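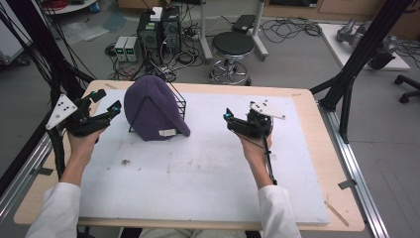 Knitwear Finishing and Packing Assistant (part-time)

Kullico is hiring a part-time assistant to finish, check and pack knit hats. The job is hands-on table work. You will handle hats like the purple beanie on its black wire cage, along with scarves and mittens when they are in season. The position starts in April.

Kullico sells knit accessories under two labels, Daren for adults and Um for children. Knitting is done elsewhere and the pieces reach us in bags, unlabeled and unpressed. Everything between the bag and the shipping carton is done by the finishing team. You would report to Tatiana Brabec, who runs finishing.

Hours and pay

24 hours a week, in shifts of 6 hours. Shifts start at 9 in the morning. Extra shifts are offered in the fall, when the Groltuser order goes out, and you are free to turn them down. Pay is hourly and the rate is given at the first phone call. There is a paid trial shift before either side commits.

What the work involves

Unpacking bags of knit hats and sorting them by style, size and color.

Checking each hat inside and out for dropped stitches, snags, loose ends and crooked seams. Small faults are fixed at the table. Larger ones go in the return bin with a slip saying what is wrong.

Weaving in yarn ends with a blunt needle and trimming them.

Setting hats over a wire cage to check the shape. The brim should sit level all the way around and the crown should not pull to one side. Take the hat off by the brim with both hands. Pulling from the top stretches the crown, and we have had to write off good hats that way.

Sewing in the small side label. Placement differs between Daren and Um and there is a card for each style.

Folding, bagging and boxing. Count slips are filled out by hand and copied into a spreadsheet at the end of the shift.

Keeping your table in order. White foam board picks up scuffs and dark marks with use, and that is fine as long as nothing rubs off on the yarn. Light colors (cream, pale gray, the Um yellow) are always done on a clean cotton sheet.

What we need from you

Good close-up eyesight, with or without glasses.

Steady hands and patience with repeated work. A carton of beanies in a single color is a long morning.

Basic hand sewing. If you can attach a label so the stitches don't show on the outside, that is enough.

Ability to tell close shades apart. We will ask you to sort a tray of yarn samples during the trial shift, including two purples that get mixed up often.

Ability to lift a packed carton to table height.

Enough English to read style cards and leave a clear note for the next person.

Useful but not required

Knitting or crochet experience. Repairing a dropped stitch with a crochet hook can be taught in a week or two, but it helps if you already know how.

Experience in alterations, laundry, costume or retail stock work.

Please note

Many of our hats contain wool or mohair. If you have a wool allergy this job will be uncomfortable, and gloves do not help much with fiber in the air. Please think about this before applying. We also ask people to leave rings and bracelets off during the shift and keep nails short enough not to catch the knit.

You may sit or stand. Most people switch between the two. Long sleeves are fine if the cuffs are smooth. Drinks stay off the tables.

Staff can buy any style at cost, and seconds are free at the end of each season.

How to apply

Write a short letter, one page or less, and hand it in at the front desk or send it through the contact form on the Kullico site. Tell us which hours you can work, what handwork you have done, and when you could start. A résumé is welcome but you don't need one. Please do not send samples of your knitting. A photo of something you have mended is more useful to us.

Questions about the work go to Tatiana Brabec. Questions about pay, contracts and start dates go to Juraj Machala in the office.

Applications are read as they come in, and the listing will be taken down once the position is filled.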